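Kostside two-arm kit: notes after the first stretch of use

Monday, July 26, 2021

The kit was ordered in November and spent a good part of the winter in its carton while I finished other work. It is the Kostside two-arm set with the Veritz control software, bought with my own money at the list price of $704 for the upgrade package on top of a pair of base arms I already had. I mention the price split because the store page shows the upgrade package first and you have to scroll to learn that it does not include the arms.

What follows covers assembly, cabling, the grippers, and the software. I have left out the teleoperation handles. Mine arrived with a stripped thread and the replacement has not been fitted yet.

Assembly

The manual is a PDF with exploded drawings and very little text. The drawings are accurate. The fastener table is less so: it lists one screw length for the wrist brackets where the bag contains two, and the longer one bottoms out before the bracket is tight. If a wrist bracket has play in it after tightening, take the screw out and check its length before blaming the bracket.

The printed parts were clean, with little stringing. I filed two holes that were undersized. Allow 6 hours for the pair if you have built anything similar, and a weekend if you have not. Thread locker is not supplied. Use it on the metal-to-metal joints only and keep it off the printed plastic.

Cabling

This is the weakest part of the design. The harness is long enough for every pose, and the slack has to go somewhere. The drawings show no clips between the elbow and the gripper. I route the bundle along the top of the arm where I can and leave a loop at the wrist. A loop that is too short pulls on the connector when the wrist rolls to its limit, and the software then reports a communication fault that looks like a dead servo. I replaced a servo that had nothing wrong with it before I understood this.

Marleny Ccori, who built the same kit before I did, uses a spiral wrap from the elbow down. I tried it. It keeps things tidy and adds enough stiffness that the wrist holds a slightly different angle under load, so I took it off again.

Grippers

The package comes with the printed fingers, and these are the reason I bought it. My test material is electrical tape in several colors, sorted in and out of a tray on a green cloth. Tape rolls are a fair test. They are light and round, and gripping one on edge takes a different approach from picking it up flat.

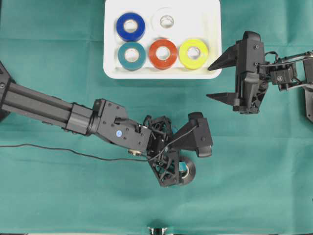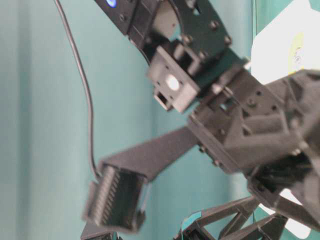
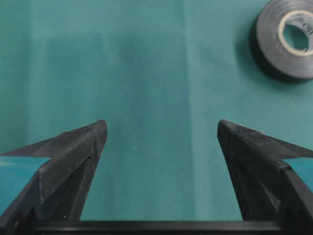 Grip force is set in software as a current limit, on a scale the documentation does not tie to any unit. The default is too high for soft objects. I lowered it in steps until a roll slipped, went back up two steps, and have left it there. The fingers flex a little at the tips under load. For tape this helps. For anything that has to be placed to a tight tolerance I would want stiffer ones, and Muñoz sells a machined set that fits the same mount. I have not tried them.

The gripper calibration routine asks you to close the fingers fully by hand and press a key. Do it with the arm unpowered and the gripper away from the table. If the zero is off by a small amount the fingers will still work, but the reported opening is wrong, and every recorded position inherits the error. I had to discard 3 evenings of recordings over this.

Software

Veritz installs without trouble on a plain Linux machine. On first start it scans the bus and assigns the arms as left and right in the order it finds them, which may not match your bench. The setting to swap them is in the configuration file and not in the interface. It survives a restart but did not survive the last update, so keep a copy.

Recording and playback work as advertised. Playback of a single arm is repeatable enough that I stopped checking it. With both arms running, there is a small lag on the second one, noticeable when one arm hands something to the other. Slowing playback hides it. Support acknowledged the lag in a polite reply and gave no date for a fix.

Support in general is handled by the reseller, Forkumham, who answer within a day or so and ship small parts without argument. They did ask me to pay postage on the stripped handle, then dropped the request when I sent them the packing slip.

Whether to buy it

If you already own the base arms, the upgrade is reasonable value, mostly for the grippers and the second set of brackets. If you are starting from nothing, add up the full cost first, including a power supply for each arm, as the one in the package is marginal when both lift at once. Mine sagged enough to trip the undervoltage warning until I split the supply.

Next on the bench is the replacement handle, followed by a proper set of cable clips. I have a first version of the clip drawn up and will post the file when it has been through a few weeks of use.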